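세탁실의 왕

델랄리 소와는 이사를 나가는 날 아침에야 자기가 가진 티셔츠의 절반이 자기 것이 아니라는 사실을 인정했다. 그것도 스스로 인정한 것은 아니고, 집주인 야니크 르노가 계단참에 서서 인정하게 만들었다.

"소와 씨, 공동 세탁실 바구니가 또 비었던데요."

"누가 정리를 했나 보죠."

"예, 누가 했겠지요."

야니크는 그 건물에서 유일하게 존댓말로 사람을 때릴 줄 아는 사람이었다. 월세를 올릴 때도 그랬고, 보일러가 죽었을 때도 그랬다. 델랄리는 문을 닫고 방으로 돌아와 상자들을 노려보았다. 상자에는 전부 '기타'라고 적혀 있었다. 처음에는 '부엌', '책' 같은 말을 쓰려 했는데, 프라이팬과 사전이 한 상자에 들어가고 나자 더는 그런 허세를 부릴 이유가 없었다.

야이라 보아텡이 도와주러 온 것은 열 시가 조금 넘어서였다. 도와준다는 말은 본인의 표현이고, 실제로는 매트리스에 앉아 귤을 까먹으면서 버릴 것을 판결했다.

"버려."

"한 번도 안 입은 건데."

"그러니까 버려."

"선물받은 거야."

"누구한테?"

델랄리는 대답하지 못했다. 세탁실 바구니한테 받았다고 할 수는 없었다. 프림퐁 운송의 트럭은 오후에 오기로 되어 있었고, 견적서에는 상자당 요금이 아주 작은 글씨로 적혀 있었다. 글씨가 작을수록 숫자는 크다는 것을 델랄리는 전날 밤에 배웠다. 옷을 줄이는 것 말고는 방법이 없었다.

둘은 바닥에 무더기를 세 개 만들었다. 가져갈 것, 버릴 것, 세탁실로 조용히 돌려보낼 것. 세 번째 무더기가 금세 제일 높아졌다. 야이라는 그 꼭대기에 귤껍질을 올려놓고 산이라고 불렀다.

"이건 진짜 내 거야." 델랄리가 말했다. 흰 티셔츠였다.

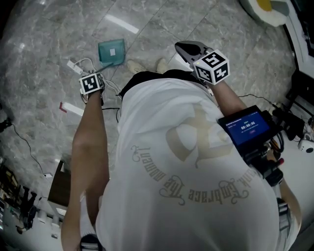

티셔츠라는 물건은 원래 주인을 가리지 않는다. 사이즈가 헐렁하면 더 그렇다. 델랄리가 가슴에 대본 것도 흰색에 품이 넉넉했고, 한가운데의 연한 금색 무늬는 군데군데 바래 있었으며, 그 아래로 멋을 잔뜩 부린 글씨가 둥글게 휘어 있었다. Embrace the moment. 순간을 끌어안으라는 말이었다. 그런데 입은 사람이 고개를 숙여 읽으면 글자가 거꾸로 뒤집혔다. 그러니까 이 충고는 입은 사람이 아니라 마주 선 사람에게 하는 것이었고, 델랄리는 지난 2년 동안 자기도 안 지키는 말을 온 동네에 권하고 다닌 셈이었다.

"진짜 네 거 맞아?" 야이라가 물었다.

"맞다니까. 에델에서 샀어. 영수증도 어딘가 있을 거야."

"어디에?"

"'기타'에."

그때 누가 문을 두드렸다. 5호에 사는 세뇨였다. 성이 프림퐁이라 오전 내내 이삿짐 트럭이 언제 오느냐는 질문을 받고 있었는데, 운송 회사하고는 아무 관계가 없었다. 세뇨는 그 사실을 설명하기를 포기하고 이제는 그냥 "오후에요"라고 대답한다고 했다.

"혹시 잃어버린 티셔츠 못 봤어요? 흰색인데."

야이라가 귤을 씹다가 멈추었다.

"어떤 흰색이요?" 델랄리가 물었다.

"흰색이 어떤이 어디 있어요. 금색으로 뭐가 크게 찍혀 있고, 영어로 뭐라고 써 있어요."

"뭐라고요?"

세뇨는 한참 생각했다. 자기 가슴을 내려다보았고, 거기에는 회색 스웨터밖에 없었다.

"모르겠네요. 입으면 거꾸로라서."

방 안이 조용해졌다. 델랄리는 그 대답이 어떤 영수증보다 믿을 만하다는 것을 알았다. 이 옷을 정말로 자주 입은 사람만이 할 수 있는 말이었다. 그는 티셔츠를 접었다. 평생 그렇게 반듯하게 옷을 접어본 적이 없었다.

"막 돌려드리려던 참이었어요." 그가 말하고 산을 가리켰다. 맨 위에 귤껍질이 있었다.

세뇨는 산을 보고, 껍질을 보고, 산 중턱에 낀 초록색 양말 한 짝을 보았다. 그러더니 쪼그리고 앉아 그 양말을 뽑아냈다.

"이것도 제 건데."

오후에 트럭이 왔을 때 상자는 아침보다 줄어 있었다. 기사는 서류에 서명을 받으면서 옷 상자는 따로 없느냐고 물었고, 델랄리는 입고 있는 게 전부라고 대답했다. 야니크가 계단참에서 그 말을 듣고 있었다.

"그 바지도요, 소와 씨?"

델랄리는 아래를 내려다보았다.

댓글 5

아피아
세탁실 바구니한테 받았다는 데서 웃었어요. 저희 건물에도 델랄리가 삽니다. 제 수건 돌려주세요.

humari819
야니크 씨 나오는 편 더 써주세요. 존댓말로 때리는 집주인 너무 아는 사람 같음

귤상자
야이라는 결국 상자 한 개도 안 날랐네요

코테오
그래서 바지는 누구 건가요?

아피아
↳ 코테오님, 저는 세뇨 거에 한 표요. 양말도 찾아갔으니까.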